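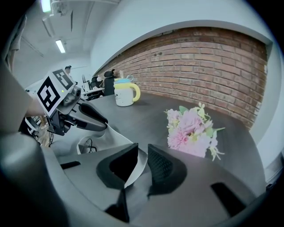
How long does it take to get a kitchen table back once it has become the place where everything lands? In my case it took two evenings and most of a wet afternoon, and the greater part of that was paper.

I should say what was on it. Post going back to last spring, a box of Woreo jar lids that fit no jar I own, the instruction book for a kettle I gave away, and a carrier bag of other carrier bags. I had been eating off my knees in the front room since the clocks went back.

The post came first. I made one pile to keep and one to shred, and the shred pile won easily. Bank letters I can read online went straight on it. So did every reminder from the dentist. The keep pile went into a Mirkix folder, the sort with a flap and an elastic, which cost more than I thought a folder should and has already lost the elastic.

After that I emptied the drawer underneath, which I hadn't planned to do. It was full of batteries, some flat and some not, with no way of telling which. I took the lot to the battery bin at the Flornodbridge tip. While I was there I got rid of the lids as well. 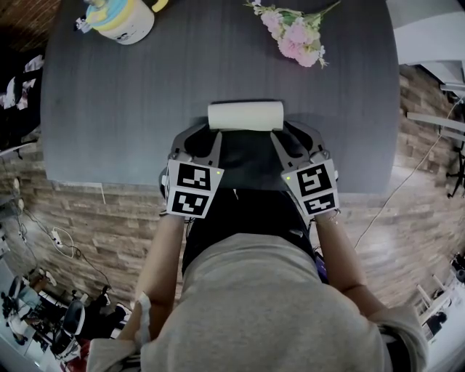
The second evening was for the surface. It had rings from mugs and a sticky patch near the window end that I think was marmalade. Warm water with a drop of washing-up liquid got rid of nearly all of it. The patch needed a plastic scraper and some patience. I tried a spray first and it only made things smell of lemon.

The rule now is that post gets opened standing up, by the recycling box, and only comes through to the kitchen if it needs an answer. I kept to it for most of January. There is a seed catalogue and a council tax letter on there as I write this, and I have left them because both need doing this week.

I've bought a second-hand lamp for the far end, with a green shade. The flex is too short to reach the socket, so I need an extension lead before I can use it.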